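How to Keep Score at a Baseball Game (With a Pencil, Like Your Grandpa Did)

2020-08-11

I started keeping score because my uncle Radu Dumitrescu handed me his card in the fourth inning and went off to get a hot dog. He was gone for two innings. I made a total mess of it, and I've been hooked ever since!

You need a scorecard and a pencil. Please use a pencil (I tried pen for one season and my cards look like crime reports). Draw your own grid if you like: batters down the left side, innings across the top, one box for each time somebody comes to the plate.

Step 1: Learn the position numbers

Every fielder gets a number, and it has nothing to do with the one on his back. Pitcher is 1, catcher 2, first base 3, second base 4, third base 5, shortstop 6, then left, center and right field are 7, 8 and 9. The shortstop being 6 trips everybody up. Write them in the corner of your card until they stick – mine took until October.
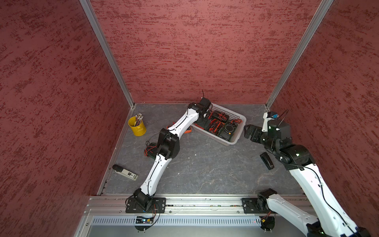
Red walls, a gray surface and two white and black robot arms.

Step 2: Write down the outs

A ground ball to short, thrown to first, is 6-3. A fly ball to center is F8, or plain 8 if you're lazy like me. A strikeout is K, and a backwards K means he went down looking. Circle a little 1, 2 or 3 in the box so you know which out it was, and draw a slash under the last batter of the inning.

Step 3: Track the runners

Think of each box as a tiny diamond. When a batter singles, draw the line from home to first and write 1B next to it. Walks are BB, errors are E plus the fielder's number. As he moves up, keep drawing his line, and if he scores, color in the whole diamond. I love that part more than a grown woman should.

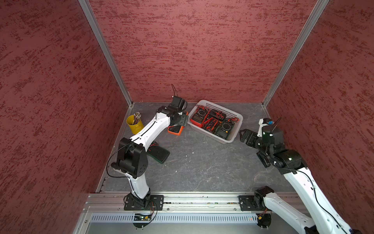 The yellow cup and the white mesh basket at the back.

Step 4: Handle the weird stuff

Substitutions are where my cards fall apart. Draw a heavy vertical line at the inning the new guy comes in and write his name under the old one. For a double play, give the whole chain (6-4-3) to the batter, mark the runner out on his own line, and write DP beside it.

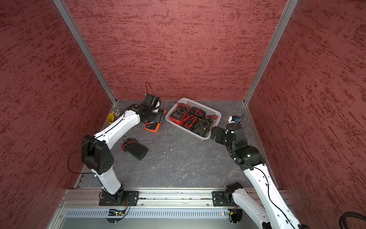

If the whole team bats around and you run out of boxes, just slide into the next column and renumber the innings at the top. I did this at a Timbridge game once, with 47 arrows all over the page, and my friend Gunnlaugur Þórarinsdóttir could still read it, bless her.

Step 5: Check your math

Add up the at-bats, walks, sacrifices and hit batters for one team. That total should match its runs, plus the runners left on base, plus the outs. (Catcher's interference goes in there too, on the rare day you get one.) If you're off by one, look for a walk you forgot to write down. It's usually the walk.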